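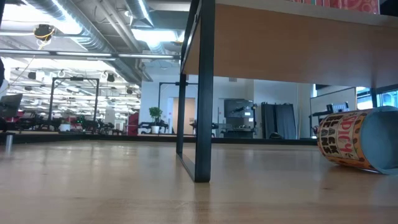 3 min read

Prarkevwood Shelf Talk: a data card for the community reading log

2019-12-07
By Ohemaa Akolgo

Print this page | E-mail this page

What's in it

Shelf Talk is a list of books that people in Prarkevwood have read and wanted to say something about. Each row is one person's note on one book. There are 271 notes so far, and I've read every one of them at least twice (some of them many more times than that, because they're so good!). The shortest is the single word "Whales." The longest runs to 700 words and takes on the ending of a family saga that I now badly want to read.

We started in April with a paper notebook at the Quartey Street reading room. People wrote in pencil, in ballpoint, in green felt tip, up the margins and over each other. Edem Opoku typed all of it up over the summer and kept the spelling as it was, which I love. If somebody wrote "definately a keeper," then it's in the file as "definately a keeper."

Files

notes.csv – the main table, one note per row
books.csv – title, author, year of the edition if the reader gave one
subjects.txt – the 17 subject words we use, one per line
CHANGES.txt – what got fixed and when

Columns in notes.csv

note_id: a plain number. Gaps are notes that the writer asked us to take out.
book_id: matches books.csv.
reader: a nickname picked by the reader. Real names are not in the file.
stars: 1 to 5, or blank. Lots of people left it blank and wrote a wonderful note anyway, so please don't read blank as zero.
subject: one or two words from subjects.txt, split by a semicolon.
reread: yes, no, or blank.
note: the text itself.

Quick start

Open notes.csv in any spreadsheet program and choose UTF-8 when it asks, or the accents in the French and Portuguese titles will come out as junk. Sort by subject first. That's how I fell into the gardening notes and lost a whole evening to an argument about compost that goes on across five rows and three different books.

If you'd like something to try, look at the rereads. People write so differently about a book they have gone back to! They skip the plot completely and go straight to one page, or to where they were living when they first read it.

Things to watch for

Mysteries and cookbooks take up a big share of the list. Poetry is thin, and I would be thrilled to get more of it. Children's notes were mostly written down by a parent, so the wording may be the parent's own. Two editions of the same book sometimes have two book_ids. Edem has merged the ones we spotted, and CHANGES.txt has the old numbers.

Stars can't be compared very well from one reader to the next. The reader called Hirken gives everything a 2 and then writes the kindest things you ever saw. The reader called Zerance has only ever given 5s.

Adding a note

Fill in a slip at the reading room, or send us the same details by e-mail: the book, a nickname, and whatever you want to say. Stars are up to you. You can write about a book you didn't finish – just tell us where you stopped. We add new notes in batches, so it may be a few weeks before yours turns up in the file.

Use

Copy it, print it, read it aloud, put it in a class handout. Please keep the nicknames with the notes, and please don't fix the spelling. If you make something from it, send it over. I'd love to see it.

Print this page | E-mail this page

Related

How we picked the subject words
Typing up the green felt tip pages
Poetry wanted: a short plea
The compost argument, all in one place
Reading room winter hours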